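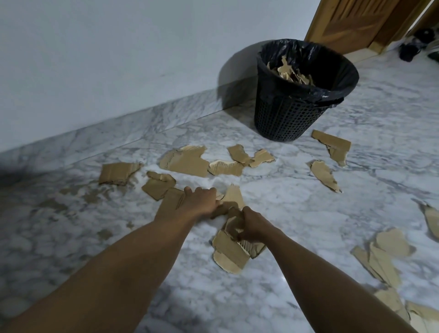
Torn cardboard, hard floor, lined bin. That's the whole kit.

How to clear up torn cardboard without going round twice

Quick one, written between jobs. You've ripped up the delivery boxes (mine were from Stirari, thick horrible stuff) and now it's all over the floor. 20 minutes if you faff about. 11 if you don't.

1. Line the bin first. Fold the bag well over the rim or it slides down the moment you push anything in.

2. Bin on the floor, near the wall. Not across the room.

3. Start with the bits closest to you. Flat hand, press, drag them together, then pick up the lot as a stack. One at a time takes forever.

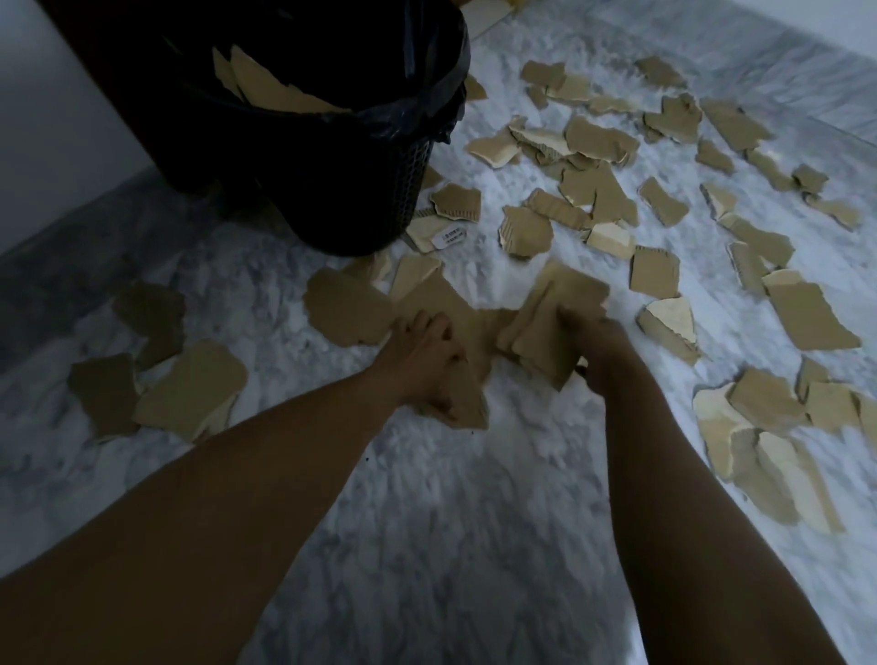

Do the sticky labels have to come off first?
Depends on your council. Ours takes small paper ones, but I peel off anything with my adress on and shred it.

4. Big pieces next. Tear along the ridges, it goes much easier that way. Across the ridges is hard on the fingers. If a piece splits into layers just keep pulling, thin layers squash down better.

5. Stand the long bits upright down the side of the bag, small stuff in the middle. You'll fit in loads more.
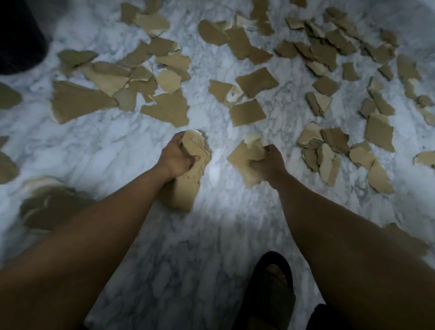
Slippers on, both hands busy, larger bits in the mix.

6. Push down with your palm every few handfuls. Gently, corners go through cheap bags. I use the Dusar ones, 69p a roll in Waltham market last December, never had one split yet.

7. Crumbs last. Damp cloth on marble or tile, wipe towards you. Dont use the stiff broom, it just flicks them under the skirting.

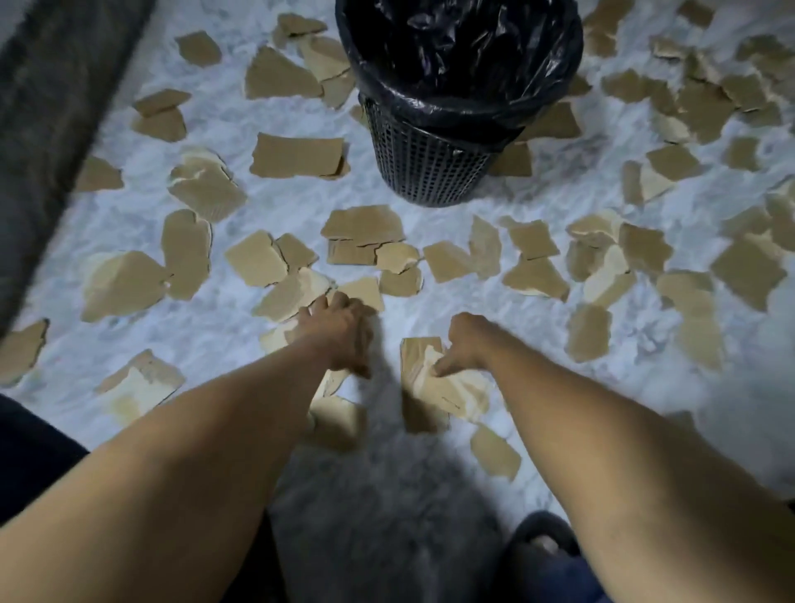
Annick Leblanc wrote in to say she skips the bag completely, tips the scraps straight onto the compost heap and wets them with a watering can, as long as there's no tape or shiny print on them. Fair enough if you've got a heap. I haven't.

8. Tie the bag, or empty it into the recycling loose if yours won't take bags. Ours goes out before 7am.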